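Stainless dishes spotting next to the sink on polished black marble, and dull rings on the stone
Last updated 10/31/22

Fliltum

We have a black marble counter with white veining and an undermount stainless sink. Two problems, possibly related. First, stainless bowls and plates stacked on the counter beside the sink dry with white spots. Second, the stone under the stack has developed dull rings that do not wipe off. The rings are the same diameter as the bases of the dishes.

Water is hard. The utility report from June gives 612 mg/L total dissolved solids. Dish liquid is a generic lemon type which I decant into a clear bottle and thin with tap water. The counter was sealed when it was installed and has not been resealed. I have tried a glass cleaner and a vinegar solution on the rings. The vinegar seemed to make one of them larger.

Is this a sealer failure or is the stone damaged? And is there a way to stack steel dishes by the sink without spotting, short of drying every piece by hand?

Kirkegaard

Stop using the vinegar. Marble is calcium carbonate and acid dissolves the polish. What you are calling rings are probably two things on top of each other: a mineral deposit where hard water evaporated around the base of the dish, and etching where the vinegar (or the lemon product, if it contains citric acid -- check the label) reached the surface. Sealer does not prevent etching. It only slows absorption, so resealing will not bring the gloss back.

To tell them apart, dry the counter fully and run a fingernail across a ring. A deposit feels raised. An etch feels flat or very slightly rough and shows mainly at a low angle to the window. Deposits can be lifted with a plastic scraper held nearly flat and a pH-neutral stone cleaner. Light etching needs a marble polishing powder and a damp felt pad. Work a small area, rinse, dry, look again. Try it in a back corner first, as black stone shows a bad polish job more than white does.

For a sealer test, put a spoonful of water on a clean area and leave it for 8 minutes. If the stone darkens underneath, reseal and keep the area dry for 24 hours.

Prikeo

get a rack

Botgate

Agree on the acid. On the dishes: flat stacking is the cause of most of the spotting. Water is held between the pieces by capillary action and evaporates slowly from the rim, which leaves the minerals in a line. Rinse with hot water, shake, stand each piece on edge, and stack only when dry. Thinning the soap with hard tap water does not help either. Use distilled, or leave it undiluted.

My own counter is also black marble with white veins, with the steel stacked to the right of the basin and the sponge on the ledge behind the faucet, where it does not sit on the stone I care about.

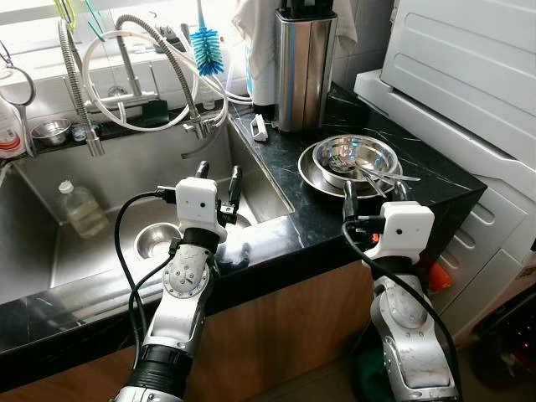

Fliltum again: fingernail test done, two rings raised and the rest flat. The raised ones came off with the scraper. The soap label does list citric acid, so the bottle has been emptied and I am using an unscented one at full strength. Has anyone used polishing powder near the cutout of an undermount sink? I am concerned about slurry getting into the silicone joint.

Kirkegaard

Mask the joint with painter's tape, keep the pad damp with no standing water, and wipe toward the counter -- away from the sink. If any slurry does reach the silicone, rinse it before it dries. Leave the last half inch along the edge for a hand cloth.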